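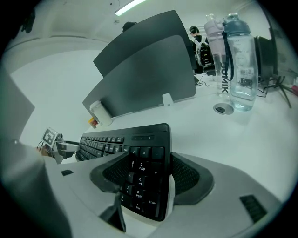
Full-size keyboard with number pad, on one of the white desks.

Morevine shared desks - questions we get asked

Last updated 12/10/19 by Danica. Shout if something's out of date.

KEYBOARDS AND SCREENS

Do I need to bring my own keyboard?
No. Plenty here, full-size, with the number pad on the right. Bring your own if you're fussy about keys, just unplug ours and leave it at the back of the desk. Not on the floor please.

The number pad types arrows instead of numbers.
Num key, top left of the pad. Press once. That's it. Most common question we get by a mile.

Can I move a keyboard to another desk?
Yes, same day. Back where it came from before you leave.

How do I clean one?
Dry cloth first, then a barely damp one. Unplug it before you start. No spray straight on the keys - we lost two that way in November. Crumbs: turn it over, gentle tap, over the bin and not over the desk.

Something's broken.
Put a note on it and ring 398. Radymyr picks these up, usually by the next morning. Don't swap it with your neighbour's, we then have no idea which one is faulty.

Can I have a second monitor?
If there's a spare, yes. Ask at the front. We don't lend them out overnight.
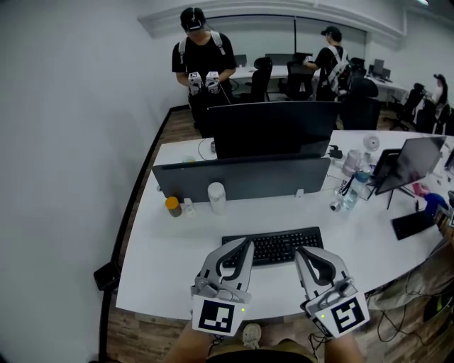
Drinks, fans and your own bits

Can I have a drink at my desk?
Anything with a lid or a cap, fine. Water bottles, flasks, that sort of thing. Open cups are allowed but keep them well away from the laptop, and not between the keyboard and the monitor where everbody knocks them. Cans - finish it, bin it.

Can I bring a desk fan?
Small ones yes. There's a little white one already on the right of this desk, keep it on low if someone's sat next to you.

Laptop stand?
Bring one or borrow one. Same goes for chargers, but coil the cable up when you're done.

Can I leave things overnight?
Only if you're on a monthly desk (70 a month, paid to the front desk). Day desks get cleared at closing. Day rate is 7. Anything left goes in the box under Silvia's desk and stays there 40 days, then it goes to charity.

Which chair is mine?
None of them are anyone's. Take one, tuck it in after. If a wheel sticks tell Silvia.

THE ROOM

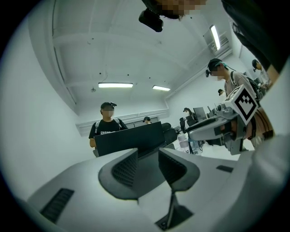 Glare on the screen is the other thing people write in about. Try tilting the monitor down a touch first, then turn it a bit on the desk. If that dosen't do it, look up before you pick a new spot: white ceiling, fluorescent tubes, one long and the next one shorter and set a little further back, so a shiny screen will catch one or the other depending where you sit. Blinds can go up or down as you like, ask whoever's near the window.

Can I book a particular desk?
Monthly, yes. Day desks are first come. Ilgın does the bookings, mornings are best.

Phone calls?
Short ones at the desk. Long ones in the corridor or the Hubáček room downstairs.

Can I bring a guest?
One, for up to an hour, sign them in. Longer than that and it's the day rate.

Question not here? Ring 398 or leave a note for Danica Jireš at the front.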